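How do I wash a mesh running cap without ruining the shape?

Asked in Laundry and Clothing Care

My husband has run the Ullton loop in the same kind of cap for years, and every November I end up with a pile of them that smell like the bottom of a gym bag. They're mostly mesh with a printed panel and a brim I'd hate to warp. I put one in the washer once with the towels and it came out looking like a taco. Is hand washing really the only way, and what do I do about the salt lines? We have hard water here in Cladley, if that matters.

Yabsira Asfaw
Best answer, 5 people found this helpful

Oh, I feel for you, I've made the taco too! Fill the bathroom sink with cool water and a small squirt of dish soap, swish the cap around, then let it sit for half an hour while you go have your coffee. For the salt lines, take an old soft toothbrush to the sweatband (gently on anything printed, please) and rinse until the water runs clear. With hard water I add a splash of white vinegar to the soak and then rinse twice. Don't wring it. Press it in a towel, then stand it over an upside-down bowl to dry, out of the sun.

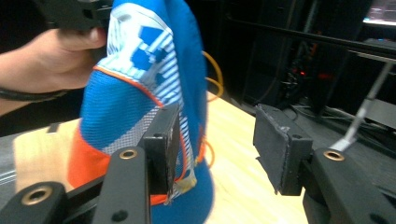 A blue mesh one with a patterned panel, and the table where I do my drying.

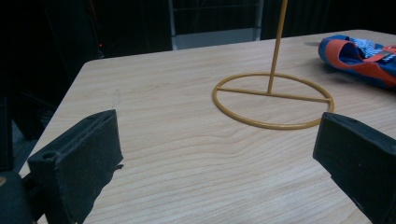 Can I put it in the dryer on low if I'm in a hurry?

I wouldn't, even on low. The heat can bend a plastic brim for good, and mesh dries so fast by itself that a fan pointed at it overnight will have it ready by morning.

sastthorpe_mom
1 person found this helpful

top rack of dishwasher, no heat dry. done it forever

Yabsira Asfaw replied:
I know folks who swear by that, but my sister tried it and the colors faded something awful, so maybe start with one he doesn't love.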